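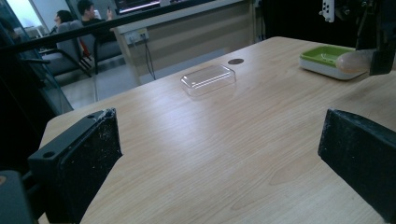 Attaching Charms and Initial Tags

This section covers fitting charms to a Trimero bracelet blank. Read it through once before opening any jump rings. For clasp replacement, see the Drernar clasp sheet packed with the blank.

You will need:
2 pairs of flat-nose pliers, smooth jaws
1 bracelet blank
Charms and initial tag, as ordered
Jump rings (3 spares are included)

1. Lay the blank flat with the clasp to your left. Straighten any twisted links.

2. Find the center link. The initial tag goes here. Place the other charms next to the links where you want them before fitting any.

3. Grip a jump ring with both pliers, one on each side of the gap. Keep the gap at the top.

4. Push one side away from you and pull the other toward you until the charm loop fits through.

CAUTION: Do not pull the ends apart sideways. A ring opened this way loses its round shape and will not close fully. Discard it and use a spare.

5. Slide the charm onto the ring, front side facing you, then pass the ring through the bottom of the link.

6. Reverse the motion in step 4. Move the ends slightly past each other, then back, until they meet flush.

7. Run a fingertip over the join. If you feel an edge, repeat step 6.

8. Fit the remaining charms in the same way. Leave at least two empty links on each side of the clasp.

Note: Letters on initial tags are stamped on one side only. Tags with a birth year, such as 1977, are stamped on both sides and may be hung either way.

Note: Do not hang more than 30 grams of charms on one blank.

CAUTION: Jump rings and small charms are a choking hazard. Keep them away from children under three.

Plated charms should not be left in jewelry dip. Wipe with a dry cloth.

Missing or wrong letters: write to Sumathi Gowda, Orders, with your order number and the letter needed.

Sheet revised 16 January 2025.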